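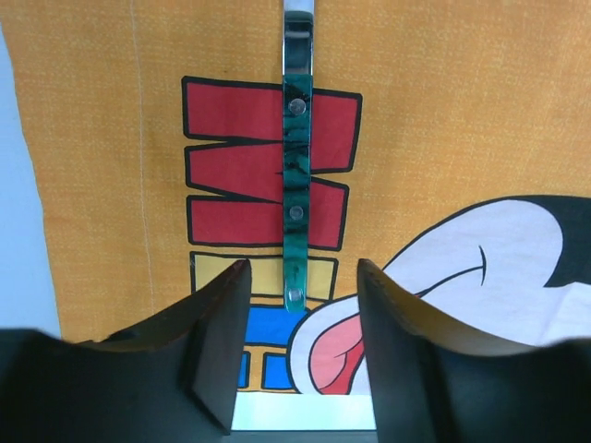
The Rinmont Gripper Comparison was a bench trial of two parallel grippers, a stiff one from Kuipers and a softer one from Jultormont, carried out by the small automation firm Cirance. It set out to learn which of the two coped better with household objects, a question the firm had expected to settle in an afternoon and was still arguing over in August. Both were judged mainly through a small camera at the wrist, where an object has to share the view with the fingers sent to fetch it. A strap with a green marbled cover and three round rivets, against orange cloth printed with a cartoon, is a fair sample of the difficulty: plenty to look at, and a good deal of it colourful and of no use to a gripper.

Background

The trial was proposed by Marijke Peeters, who had grown tired of catalogues in which every gripper is shown holding an egg. Her plan called for 24 object positions and 349 attempts per gripper, the second figure being what was left of a larger one after the budget meeting. Koen Van Acker wrote the controller settings and asked that they be left alone. They were changed twice.

Method

Each attempt began with the arm above the work surface and ended with the object lifted, dropped or, under a category added later, "moved somewhere else". Closing force and finger speed were logged with the wrist video. Cutlery was included at the insistence of Nidia Sánchez, who held that any gripper can lift a box and that a fork is where the trouble starts.
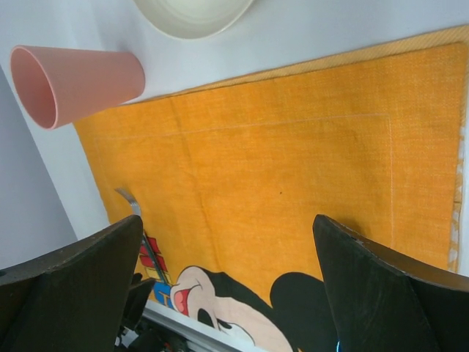

Flat objects were approached from above, with the fingers set either side of the narrowest part. The Kuipers fingers closed more exactly but disliked soft surfaces, and had a habit of collecting a pinch of cloth along with the handle. The Jultormont fingers forgave a poor approach – and then let go at leisure.

Results

The Kuipers gripper came out ahead on cutlery and the Jultormont on cups and bowls. The final report recommended buying both, a finding that pleased the two suppliers and few others. Iñaki Peñalver later put several of the drops down to the controller, a view Van Acker did not share.

2 Jul 2020, by Eustaquio Ventura

Search articles Go

Comments

benchrat: Were the fingertip pads changed between runs? Ours go shiny and everything slides.

E. Ventura: Once, halfway through. It's in the long report, page 2 of the appendix.

mopsy1759: "Moved somewhere else" is going straight into our test sheet.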